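Jedbridge open day — speaker notes, Piret Navickas

1. Opening (keep short)
Thank Grurmont for the room. Topic is wiping down gym equipment, and why we recorded people doing it before asking an arm to try. 241 clips so far, all two-handed. Point out the division of labor: one hand holds the machine, the other has the cloth.

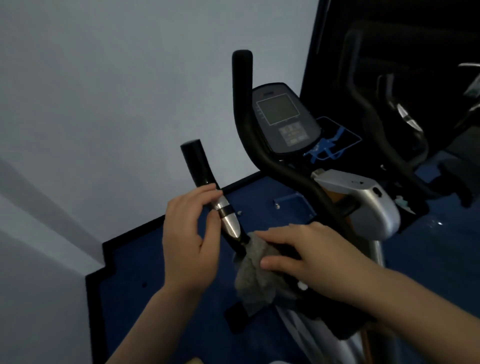

2. What the arm finds hard
Curved tubing. A flat panel needs one path and one pressure. A bent handlebar needs the wrist to turn while the cloth stays in contact, and the cloth changes shape as it goes. Libor has the force plots if anyone asks — do not show them unprompted.

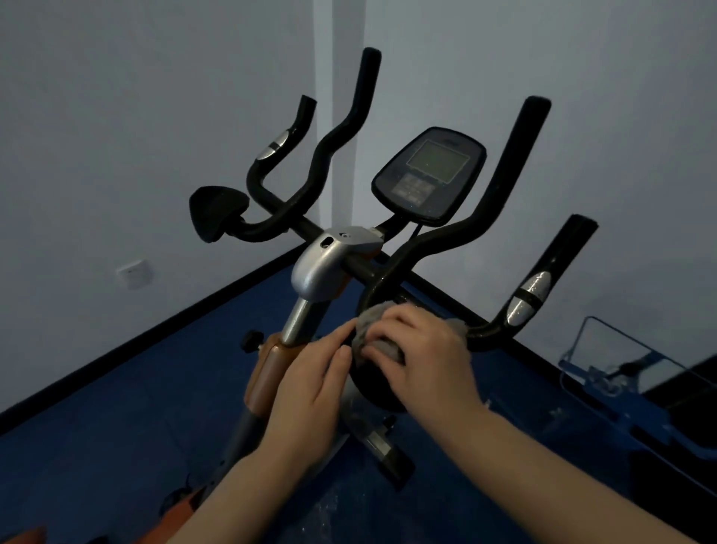

Contact force is capped at 40 newtons for the demo. Console and keypad are excluded from the wipe path for now. Spray is applied by hand before the run starts.

3. Live run
Ott at the stop button. Visitors behind the tape. One pass takes almost 500 seconds, so talk through the path planning while it moves. If the cloth drops, stop, reset, go to questions.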